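Wirkbridge glove kit: workplace review
January 30, 2024

The Wirkbridge kit records hand movements during routine cleaning so that a machine may later be taught the same task. Our Rimbridge office used it in the staff canteen over a trial of 66 shifts. This review considers the equipment and its effect on those asked to wear it.

Fitting was straightforward, and staff kept their usual cloths and paper towels. The cables remain the weak point - they follow the arm and call for care when reaching across a table. At 700 pounds per set, we would expect a neater arrangement.
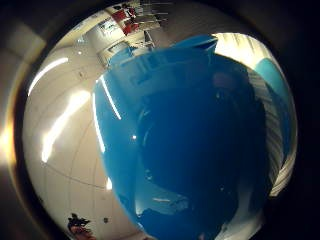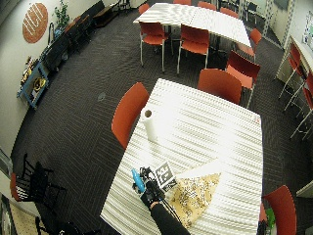
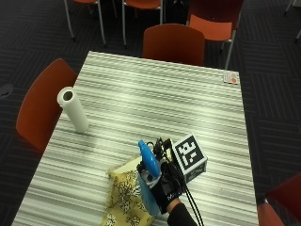
Inês Loureiro asked that our findings record her objection to the first rota, under which wearing the glove was added to a full shift with no change in hours. She held that showing a machine how to clean is skilled work and should be paid as such. The rota was amended in October, and recording is now a separate duty with its own rate.

Some uncertainty remains. Management has stated that no post will be withdrawn as a result of the trial, but the undertaking covers one year only. Staff may decline to take part, and several have done so.

We recommend the kit for short sessions, subject to written agreement on pay and on who may use the recordings. Spare gloves should be ordered at the outset, as delivery from Gullotden was slow.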